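Boards > Manipulation > Methods & Results > Disassembly with two arms, what we got from mixing in wrist view data

**stimine_dan**
ok so finally writing this up, sorry to everyone who asked in the spring. Short version. We train one policy on PC tower teardown, two kinds of demos. Kind A is plain teleop. Kind B is teleop where a person is allowed to reach in and take over for a moment when the arm is stuck, then back out. We had always thrown kind B away as dirty. Yi-chun Hung on our side said keep it, label the handover, see what happens.

What happened: success on drive removal went up, memory removal didnt move at all, cables got a bit worse. 2,000 demos total, 13 towers, same split for both runs. Eval is 4 towers the policy never saw. I'll put the table up when I have it clean.

**Hsiao**
Cables got worse and you're calling it a win? Cables are the whole problem. Anybody can pull a drive out of a caddy.

**stimine_dan**
never said win. said drive removal went up. And no, anybody can't, the release tabs are miserable for a parallel gripper, you need to squeeze and lift in the same motion and the cage is in the way of the wrist. We were stuck on that from October until pretty much now.

**torque_or_treat**
Question on the labels. Do you mask out the steps where the hand is in there or do you train through them? Because if you train through, the arm is basically learning "hold still and wait for a friend"

**stimine_dan**
Masked. Action loss is off while the label is on, images stay in. First version we didnt mask and yeah, exactly that, arm parks over the drive bay and sits. Kinda funny for a day.

**Hsiao**
So then the gain could be just from the recovery starts. You hand the arm back in some odd pose it would never reach alone, and the steps after that are gold. Nothing to do with the hand being visible. Did you run it with the hand segments cut out completly?

**stimine_dan**
no. fair. It's on the list, compute is shared with 2 other projects so dont hold your breath

**Hsiao**
That's the first thing I'd want before reading anything else into it.

**marwa_k**
Disagree a little with Hsiao. We ran something close at Drurcombe with laptops (Marwa Kettani here, I posted about it last year) and cutting the segments gave us worse starts, because the policy sees a jump between two poses with no history. If you use any history at all the cut hurts you. Depends on the window length I guess.

**Hsiao**
Ours is single step so no jump. But ok, for a history model I'd buy it.

**torque_or_treat**
can we see the setup? hard to picture where the wrist is relative to the cage. Also how are you placing parts, just dropping them in a bin?

**stimine_dan**
Parts go in a fixture tray next to the tower. Every part type has its own holder so we can score placement as well as removal. Two arms, fixed camera plus wrist. Will dig some out. The wrist one is the view that matters for the drive bay, fixed cam loses the fingertips behind the linkage half the time.

Same teardown station in all three, wrist view is the middle one: 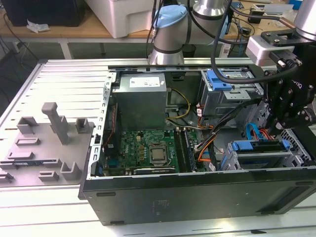
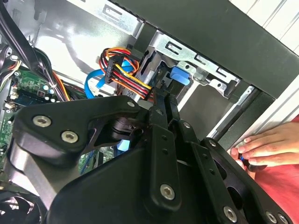
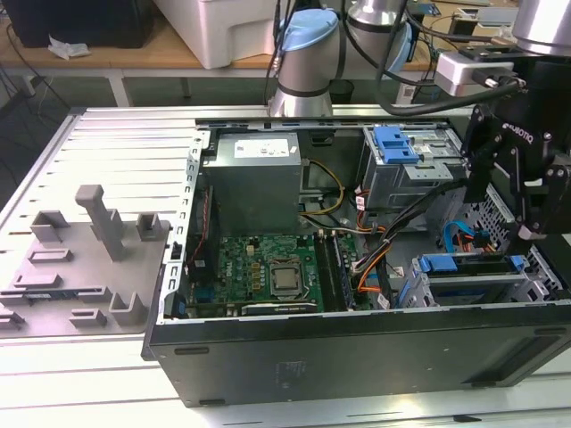

**Stiralov**
The number I'd question is 4 test towers. With that few, one case with a stiff latch swings the whole result, and drive removal is where the stiff latches live. Were the test towers the same model as the training ones? If yes then I don't see how "never saw" means much beyond scratches and cable routing.

**stimine_dan**
Mostly the same family, one is a different chassis. It did worst on that one, both runs. I can split it out in the table.

**Stiralov**
Please do. Seeds too, if you ran more than one.

**marwa_k**
+1 on seeds. Our own gap went from big to meh once we did that.

**stimine_dan**
one seed so far. I know, I know. Yi-chun is queuing more as I type — will bump the thread when theres something

**Hsiao**
And the cut segment run.

**stimine_dan**
and the cut segment run, yes

Related threads
Masking actions during human takeover: which loss?
How many test objects is enough (long)
SATA plugs with a parallel gripper, anyone?
Wrist camera glare inside sheet metal cases
Fixture tray designs, share your files
Teleop operator fatigue and demo quality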